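Search this site Enter keyword Go

Quitting by Text: What I Learned From Building a Reminder Service for People Giving Up Cigarettes

31 August 2021

So my project started with a pretty simple question. If you send somebody a short text at the time of day they usually smoke, do they smoke less? I picked it because I quit two years ago myself and my phone was basically my only support group, and also because my course wanted something with "real users" and I already knew where some of them were hanging out.

The service is called Dornis. It doesn't stand for anything, I just liked the sound. You sign up, you tell it the three times of day when you crave a cigarette the most, and it texts you five minutes before each one. That's the whole thing! I had much bigger plans in the spring (a points system, a chat room, a little cartoon lung) and my adviser crossed out nearly all of them, for which I'm now very grateful.

I found my testers through Pokinen, a message board for people trying to quit. I posted there asking for help and expected maybe a handful of replies. I got 20 people who signed the consent form and stuck around long enough to count. Everyone was over 21 and everyone had already set a quit date before they heard from me – my department was strict about that, so I wasn't giving medical advice to anybody. The test ran through July.

Each person logged their cigarettes by texting back a number at bedtime. I didn't check up on them in any other way, which is the first big weakness of this report and I'd rather say so up front. People forget. People round down. I certainly did when I was quitting.

I wrote three kinds of messages. The "fact" ones said something about money or sleep. The "task" ones told you to do something right now, like fill a glass of water or walk to the mailbox. And the "buddy" ones just said hi and asked how it was going. Dornis shuffled them so nobody got the same kind all day long. Over the month it sent 1,478 messages and got 732 replies back, so just under half, which thrilled me, to be honest. I ignore at least that many texts from my own family.

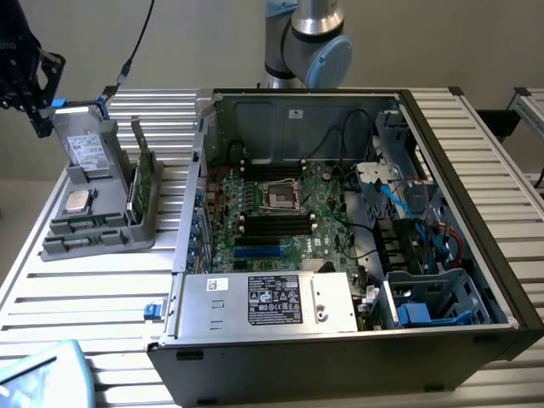 One tester wrote to me in the second week that the fact messages made her want to smoke more, not less. She said, "I know what it costs. I've known what it costs since high school. When your text tells me again, all I hear is the word cigarette, and then I'm out on the porch. The mailbox one is dumb but I go to the mailbox."

I read that about ten times. Then I went through the replies and saw that plenty of others were answering the task messages and skipping the facts. I didn't change anything in the middle of the test (tempting!) but it became the part I was most curious about.

By the end, 6 of my testers reported no cigarettes at all in the last week. Most of the rest said they'd cut down, and a couple were smoking the same as before. Is that because of Dornis? I can't tell you. I had no comparison group, and these were people who were already motivated enough to post on a quitting board. Some of them were on patches or gum too, and I only asked about that at the end, when I should have asked on day one.

The other headache was the sending itself. I ran it all through Gonow, the scheduling tool our lab has a login for, and I set the time zone wrong for everyone on the West Coast. For two days those poor folks got their after-lunch text in the middle of the morning. I threw out the replies from those days before I compared the message types, though they're still in the totals above.

If I did this again I'd drop the fact messages or at least let people turn them off. I'd want a group that gets no texts. I'd also let testers change their three times, as several told me their cravings moved once the morning cigarette was gone – mine did that too and I still didn't think of it.

The full message list is in Appendix A and the consent form is in Appendix B. The bedtime logs aren't included, as I promised the testers I'd delete them once the grade was in.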